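Product Review: Flilten Hand-Held Gripper, Second Revision
Reviewed by the Equipment Evaluation Office, Zotardale Technical Center

Rating: 2 out of 5

The Flilten is a two-finger hand-held gripper sold by Zosell for recording manipulation tasks that are later used to train robot arms. Our office purchased 4 units in May and placed them in regular use on tabletop work. This review concerns the finger assembly, where a recurring fault led us to suspend two of the units.

The fault is a loss of grip during lifting. One finger stops following the trigger and remains partly open while the other continues to close. The load then turns and drops. In 957 recorded grasps we logged 77 such events. The unit gives no warning, and the recording software marks the grasp as complete. Any operator who relies on the log alone will pass faulty recordings on to training.
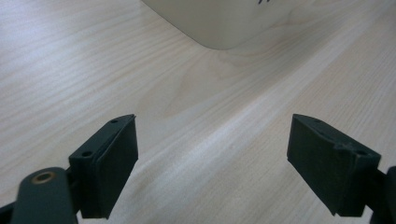 On disassembly we traced the fault to the pivot screws, which back out under repeated use. The threaded inserts themselves held well. The screws are supplied without thread locker, and the manual does not mention checking them. In the worst unit, a screw had withdrawn far enough to be turned with the fingertips after 50 grasps.

There is also a safety concern. When the stalled finger frees itself, it closes abruptly. One operator received a pinched fingertip while steadying a container. The injury was minor, but the product carries no pinch warning and has no release control.

Zosell replied to our report within the week and sent replacement screws with locking compound. The refitted units have not repeated the fault so far, although testing continues. Benítez, the distributor, declined to cover the labor.

In other respects the Flilten is satisfactory. It is light, the trigger is comfortable, and the finger pads can be changed with an ordinary screwdriver.

We do not recommend purchase until the screws are corrected at the factory. Current owners should check both pivots before each session and keep their free hand clear of the fingers.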